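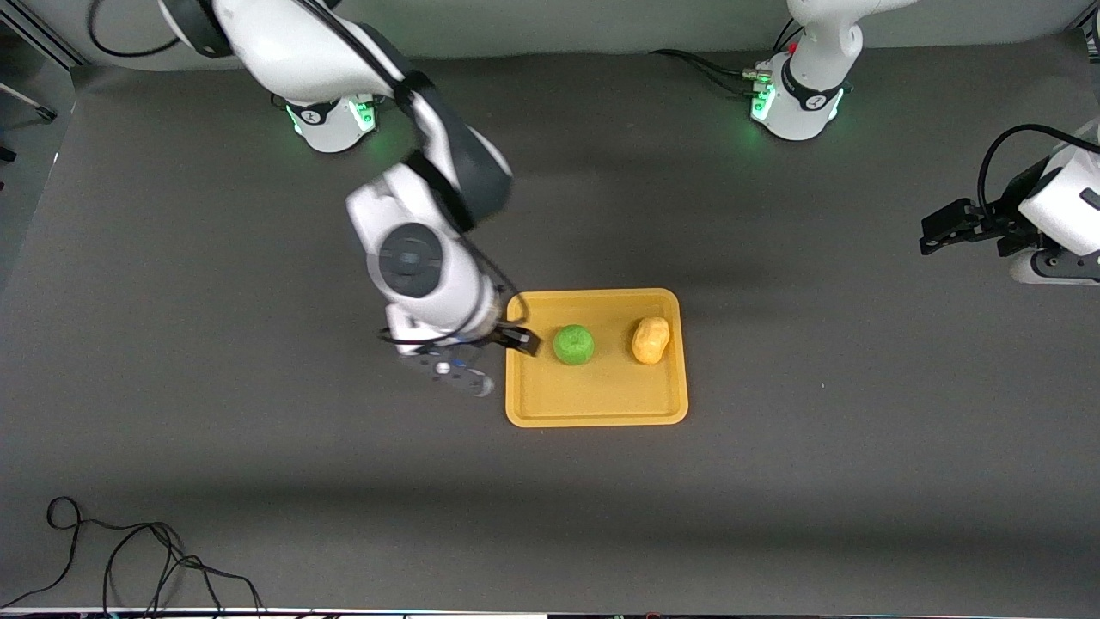
Food Handling Basics, Unit 3
Sorting and Holding Produce on Trays
Handout for the practical. Bring it with you.

This unit covers what happens to fruit and vegetables between the delivery crate and the cutting board. In the May session most of the mistakes were made at this stage, so read the notes before you come in.

Terms

Holding tray: a shallow tray with a raised rim, used for produce that has been checked but not yet prepared.
Crate stock: anything still in the supplier's box. Ours comes from Lepik and is logged under order 2428 (fruit) and order 1574 (root vegetables).
Reject: an item that is soft, split, sprouting or green where it should not be.

Setting up

Wipe down the table and let it dry. Put the tray where you can reach all of it without leaning. Leave clear table on at least one side, for items you have not decided on yet. The Famico trays and the older Pikgate ones are the same depth and can be mixed.

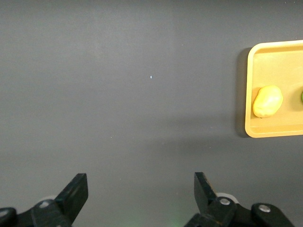

Potatoes need a closer look than most students give them. Turn each one over and check the hollows, where soil and soft spots hide. Green skin on a potato means it goes to rejects, however firm it feels. A lumpy one with shallow dimples, like the piece near the side of the yellow tray, takes longer to check than a smooth one. Size and shape do not matter at this stage.

Apples are checked at the stem end first, then around the sides with the thumb. Press lightly. A green apple is judged by firmness and smell — color tells you the variety and not much else. Set apples down, do not drop them. A bruise will show by the next day.

Mixed trays

For the practical you may keep an apple and a potato on one tray, with a gap between them. For storage, separate them. Apples give off ethylene, and that can affect how potatoes keep. Potatoes go somewhere cool and dark. Apples go in the refrigerator if they are to be kept more than a few days.

Before next class

Read the Sudonus storage sheet, pages 1 to 3. Write down where you keep potatoes at home and whether you would change it.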